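Packaging and Materials, Unit 6
Injection Moulding: Cooling, Shrinkage and Draft
Handout revised March 1, 2022

6.1 Where this unit fits

Unit 5 dealt with filling the mould. The melt has now reached the end of the cavity and the gate has not yet frozen. Everything in this unit happens between that point and the moment the part leaves the press. For most household and storage products cooling takes up more than half of the cycle, so it largely sets the cost of the part.

6.2 Packing and gate freeze

Once the cavity is full, the machine changes from speed control to pressure control. Extra melt is pushed in to make up for the loss of volume as the plastic cools. Packing can only continue while the gate is open. After gate freeze the mass of the part is fixed, and any further loss of volume shows up as sink marks, voids or a smaller part.

To find the gate freeze time, weigh parts made with longer and longer packing times. The weight rises and then levels off. Set the packing time just past the start of the level section. Holding pressure beyond this wastes energy and may leave high stress near the gate.

6.3 Cooling time

Cooling time rises with the square of wall thickness. If the wall is doubled, the cooling time goes up by a factor of four, other things being equal. Thick sections should therefore be cored out and stiffened with ribs.

A rolled or thickened edge needs particular care. It stiffens an open container against bowing, but if it is solid it will be the last region to set. Common practice is to form the edge as a downturned channel of constant wall thickness.
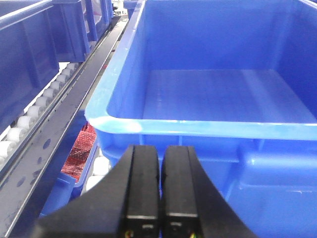 Corners are the second problem area. The inside of a corner cools more slowly than the outside, as the core steel there has to take heat from two walls at once. The corner shrinks unevenly and pulls the side walls inwards. A generous radius reduces the effect, and so does a cooling channel placed close to the corner on the core side.

6.4 Shrinkage

Semi-crystalline plastics such as polypropylene and polyethylene shrink more than amorphous ones such as polystyrene, and the amount depends more strongly on cooling rate. Linear shrinkage is given by

S = (Lm - Lp) / Lm

where Lm is the mould dimension and Lp the part dimension, both at room temperature. Parts should be left for at least 24 hours before Lp is measured.

Worked case. A cavity length of 400 mm gives a part of 394 mm. S = 6/400 = 0.015, or 1.5 per cent. For a cavity dimension of 100 mm in the same direction and with the same wall, expect a part of 98.5 mm. The value must not be carried over to the cross-flow direction without a check.

6.5 Draft and ejection

The part shrinks on to the core, so the inner faces need draft. One degree per side is a usual minimum for a smooth finish. Textured faces need more, depending on the depth of the texture. Deep parts that nest when stacked generally have more draft than ejection alone would require.

6.6 Exercises

1. A wall is reduced from 3 mm to 2.4 mm. Find the percentage change in cooling time.
2. The Grirkora case sheet reports a cooling time of 14 s at 2 mm. Estimate the value at 2.5 mm and state what you have assumed.
3. Sketch two ways of stiffening the open edge of a deep container without a solid section.

Reading: course reader, chapter 9, sections 1 to 4. Bring the Grirkora sheet to the next class.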